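Demonstration Capture for Two-Handed Household Manipulation
Progress report to the Juleva fund, second period, ending September
Prepared by Gwion Craddock, project lead

1. Status against plan

Work packages 1 and 2 are complete. Work package 3 (two-handed capture at room scale) is under way and is behind the planned episode count. Work package 4 (policy training on the Olta arm pair) has started with the data on hand. No change to the budget total is requested. One change to the split between equipment and labor is described in section 6.

The planned figure for this period was 700 accepted two-handed episodes. The accepted figure at close was 586, a shortfall of 114. Most of the shortfall falls in the first part of the period, when marker tracking on the left hand was failing review at a rate we could not work with. The cause was found and corrected, and the weekly rate since then meets the plan.

2. Capture method

The fund agreed at the last review that we would drop joystick control of the arms as the main source of demonstrations and move to hand-held grippers. In this method the operator does the task directly, with a gripper in each hand, and the arms stay out of the loop until training. Joystick sessions on the Olta pair are retained as a comparison set only and are not counted in the totals above.

Each gripper records its own view of the workspace. The position of one gripper relative to the other is worked out afterward from the square markers fixed to the gripper bodies, together with head and chest views from the operator. The wide lens on the gripper is needed so that the other hand stays in view when the two are close together. 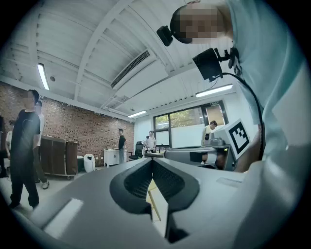

Time alignment between the gripper views and the body-worn views was the main technical task in work package 2. The first release of our alignment tool, Negri, used a single offset per session. This was adequate for short episodes and drifted on long ones. The current release fits the offset per episode and flags any episode where the fit is poor. Flagged episodes go to a person for review and are either repaired or dropped. They are not passed to training unreviewed.

3. Tracking fault on the left gripper

Early in the period the left gripper lost its track in many episodes that involved reaching low. Review of the recordings showed two separate faults. The first was a marker plate that had been printed slightly undersized, so the distance estimate was biased whenever the gripper was seen from far away. The second was glare on the plate surface when the operator turned toward the window side of the room.

The plates were reprinted on matte stock and measured before mounting. The measured size is now read by Negri from the session header and is no longer typed in by the operator. Episodes recorded with the undersized plate were reprocessed with the correct size. Those affected by glare could not be recovered and were removed from the count.

4. Tasks and instructions

The task list approved for this period covers picking up, setting down, moving between surfaces, and packing and unpacking. Container tasks were given priority because they use both hands for different jobs: one steadies the container and the other reaches in. Bottled drinks in open cardboard boxes are used for much of this work. Bottles are awkward to grip near the neck, and a box shifts on the floor if it is pulled from one side only, so the role of the second hand is clear in the data.

Operators are given the goal and the start position. They are not told which hand to use. In the first period we did specify the hand, and the resulting motions were stiff and had long pauses. Removing that instruction increased the variety of approach paths and made the episodes shorter on average. It also raised the number of episodes in which an operator starts with one hand and changes to the other. These are kept and tagged.

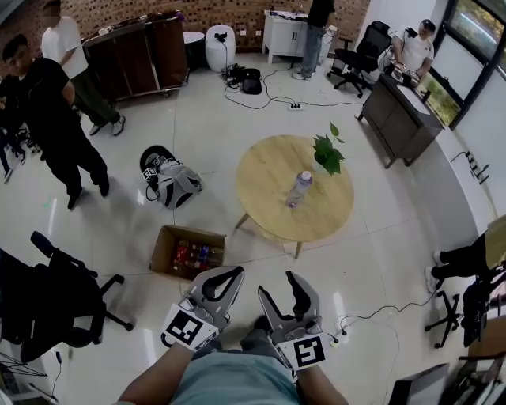 Figure 2. Operator's view with both hand-held grippers and an open box of bottled drinks on the floor ahead.

Several people may be active in the room during a session. We have not attempted to clear the background. The Fesimden test apartment, where the final evaluation is to be held, will have people moving through it, and a policy trained only on still backgrounds performed poorly in our own trial at the end of work package 1.

Faces are blurred before any recording leaves the capture machine. The blurring step adds processing time overnight and has no effect on the marker tracking.

5. Training results to date

Two policies were trained on the accepted episodes available at mid-period. The single-arm policy is stable and is treated as the baseline. The two-arm policy completes the reach and grasp portions of the unpacking task in most trials, but fails at the handover from steadying to lifting. It tends to release the box too early. Inspection of the training data suggests that operators often let go of the container just before the bottle is clear, which a person can do safely and the arms cannot.

We have added a written instruction that the steadying hand stays in contact until the item is out. The effect on the policy is not yet known. A retraining run is scheduled after the next set of episodes has passed review.

6. Staffing and equipment

The roster now stands at 17 trained operators, almost all of whom have passed the two-handed check. New operators complete a practice block that is recorded and discarded. Fatigue in the wrist is the limiting factor on session length, and breaks have been lengthened accordingly. We ask that the amount set aside for a third set of body-worn cameras be moved to operator hours. The existing sets are sufficient if charging is staggered.

7. Risks

The main schedule risk is review capacity. Review is currently done by 2 people, and a backlog forms whenever Negri flags a whole session. A stricter check at the start of each session, with both grippers held in view before the first episode, is being tried.

The second risk is transfer from the hand-held gripper to the arm-mounted one. The finger shape is matched, but the arm-mounted version closes more slowly. Fast grasps in the data are slowed in processing to suit, and the setting for this is still under test.

8. Next period

Recover the shortfall of 114 episodes in addition to the regular target. Retrain the two-arm policy with the revised steadying instruction. Deliver the comparison between hand-held and joystick demonstrations, using the same container tasks for both. Confirm access dates for the Fesimden apartment and send the evaluation protocol to the fund for comment.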